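Retail Math, Handout 4: Markup, Margin and Shrink

Read this before lab. Pilkington chapter 9 covers the same ground at greater length and with more cheer.

Markup is figured on cost. Margin is figured on selling price. People who mix them up go on to open grocery stores.

Take Gorkmont Produce. A case costs $180 and sells for $208. The gain is $28, so markup is 15.6 percent and margin is 13.5. Both are correct – only one goes on the Plonska worksheet, and it is margin.

Shrink is whatever you paid for and never sold. Tomatoes are worse than potatoes here, and green beans go limp while you are still printing the sign.

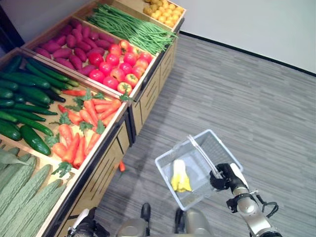
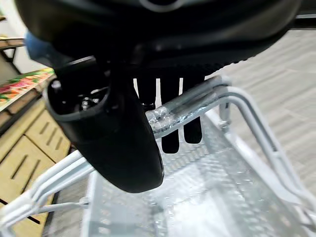
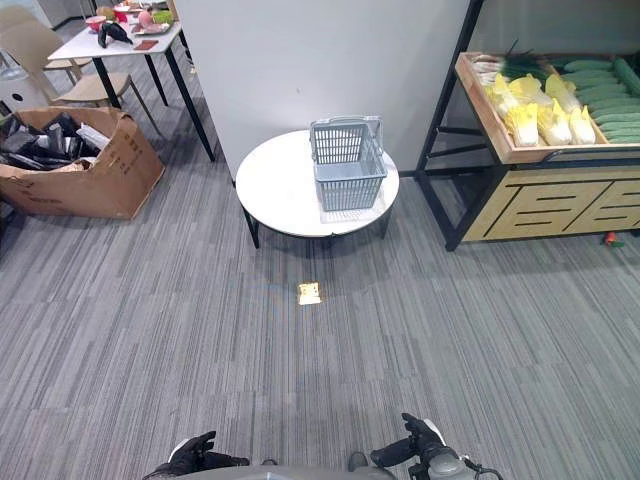 According to Stoltevetti, shrink should come off before margin is figured at all, and any store that does it the other way is grading its own homework. We will follow that from problem 15 on. For the earlier ones, ignore shrink and enjoy it.

Round at the end, once. Show the formula, even if your calculator knows it by heart.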